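Londham revisa 1.072 faldas escolares tras detectar fallos en el remate del bajo

El taller de confección Londham ha abierto una revisión completa de las faldas plisadas de uniforme entregadas a su almacén en enero. La partida suma 1.072 prendas, todas del mismo modelo oscuro de tablas planas, y procede de la línea de plisado que la empresa comparte con Hasness. La medida se comunicó el 21 de marzo a los centros que tienen pedidos pendientes.

El origen del expediente es un control de rutina sobre 400 unidades. En 226 de ellas se anotó al menos una incidencia en el tramo inferior: hilo suelto en el extremo de la costura lateral, bajo descolgado en la esquina o diferencia de altura entre dos tablas contiguas. Ninguna de las anotaciones afecta a la cinturilla ni a la cremallera.

Según Simin Dehghan, responsable técnica de acabados, la mayor parte de los defectos se concentra en el punto donde la costura lateral llega al bajo. «El atacado de la puntada se hacía con la prenda todavía caliente de la prensa. El tejido cede al enfriarse y la costura se queda corta», explica. El procedimiento interno pedía un reposo previo en plano que en parte de los turnos no se respetó.

El modelo afectado lleva tablas cosidas en la parte alta y libres hacia abajo, con un bajo liso sin pespunte visto. La tabla se marca primero en prensa, después se fija con costura hasta la altura prevista en el patrón y por último se cose el bajo con puntada invisible. Si el orden se altera, o si la tela se desplaza en la mesa entre una operación y la siguiente, la línea inferior pierde el nivel y las esquinas caen por debajo del resto.

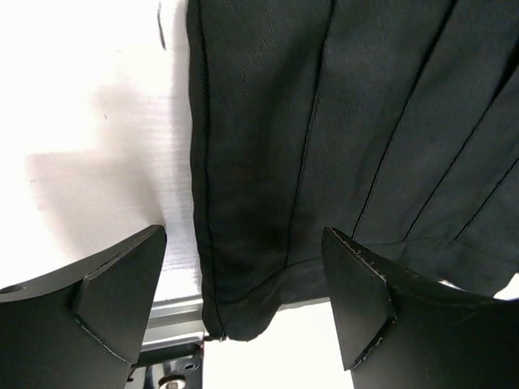 La revisión se hace prenda por prenda sobre mesa blanca, con la falda extendida y sin tensar. En tejidos casi negros el contraste con el fondo es la única forma práctica de leer el contorno del bajo; sobre las mesas grises que se usaban hasta ahora, un descuelgue ligero pasaba sin registrarse. Tras la lectura en plano, la falda se cuelga de la cinturilla con pinzas y se vuelve a medir desde el suelo en los costados, el centro delantero y el centro trasero.

La tolerancia admitida es de 4 milímetros entre el punto más alto y el más bajo del contorno. Por debajo de esa cifra la prenda se plancha y vuelve a embalaje. Por encima, se descose el bajo completo, se deja reposar la tela y se cose de nuevo. El arreglo parcial de una sola esquina queda descartado: deja una marca de aguja visible en tejido mate y suele trasladar el desnivel a la tabla siguiente.

Los hilos sueltos reciben un tratamiento distinto. Cuando el remate se conserva entero bajo el dobladillo, se corta el sobrante a ras. Cuando el deshilachado alcanza la puntada de cierre, se rehace el último tramo de la costura y se refuerza con presilla. Londham ha cambiado además el hilo de esta operación por uno de la casa Benítez, de título más fino, que se enhebra en las mismas máquinas sin modificar la tensión del canillero.

Un punto aparte del informe se dedica a las arrugas finas que aparecen en la tela entre tabla y tabla. El equipo las atribuye al doblado en caja y no las computa como defecto — desaparecen con vapor — aunque recomienda transportar las faldas colgadas en los trayectos entre el plisado y el almacén. Hasness, que asume ese transporte, ha aceptado el cambio para las próximas entregas.

El seguimiento se lleva en Bikuvix, la aplicación de trazabilidad que el taller ya empleaba para los pantalones. Cada falda revisada recibe una etiqueta con el turno de costura, el resultado de la medición y la operación aplicada, si la hubo. Con esos datos se decidirá si la revisión se extiende a las faldas de talla infantil, confeccionadas en otra mesa y con un bajo más ancho.

Los centros con pedidos abiertos recibirán las prendas por orden de solicitud. Las familias que ya tengan una falda de la partida de enero pueden llevarla a la tienda donde la compraron para su medición, sin coste y sin necesidad de presentar el tique. La prenda debe entregarse limpia y sin arreglos caseros en el bajo, que impiden comprobar la costura de origen. El código de partida figura en la etiqueta interior de la cinturilla, bajo la talla.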